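Search this site
Enter keywords
Go

The Coat Diary: Monday, late
Posted Monday by the Coat Diary in Clothes, August

Right, quick one before bed. Winter coat hunt has started, yes in August, yes I know.

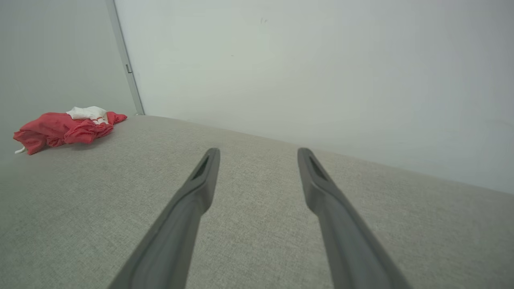 Last year I left it until the first frost and ended up in my sister's old anorak till spring, so this year I am being organised. Budget is £60 if I'm good. £86 if I'm not. Wool if poss. Navy or dark green. Must go over a thick jumper without my arms sticking out.

Lunch hour, ran to Jafarzadeh on the corner. Lovely shop, tiny, no sign of a price on anything. Tried a long camel one that was gorgeous on the hanger and made me look like a parcel. Sleeves over my knuckles. The lady offered to take them up, but then the cuffs would go and the cuffs were the best bit. Left it. Still thinking about it.

Then Clurnine, after work. Summer sale still on, so coats all squashed up at the back behind the sandals. One navy, size 14, £86. Wool mix, deep pockets, proper lining. Shoulders too tight when I reached forward. Did the pretend driving thing in front of the mirror and somthing creaked. Size 16 not in until September, they think. They took my number.

Also a green one, very nice green, with buttons like dinner plates. No.

Bus home, looked at Mustar on my phone. Typed in "wool coat" and got 888 results, half of them cardigans. Filtered by colour. Filtered by length. Five left, and two of those were for dogs. Saved one, dark green, knee length, hood that comes off. Reviews all over the place. One person says it's the warmest thing she's ever owned, next one says the lining went in a fortnight. Postage free but you pay to send it back, which puts me off a bit.

Got the old Vitstead out of the wardrobe when I got in. Had it more than five years. Elbows gone shiny, one pocket with a hole so big my keys go round to the back. But the wool is still good?? Went over it with the bobble comb in front of the telly and it came up far better than I expected. Collar needs a clean. Wondering now about a new lining instead, in something daft, bright pink or stripes. Would have to ask at the dry cleaners what they charge. Could be the whole £60 gone, in which case what's the point.

Mum on the phone says buy the best you can and buy it once. Mum has nine coats.

To do. Ring dry cleaners. Measure shoulders properly, over a jumper, and write it down this time. Find the spare button for the Vitstead, think its in the biscuit tin. Go back to Jafarzadeh on a day when I've eaten first.

Feet killing me. Wrong shoes for all that, the tan ones rub. Bed.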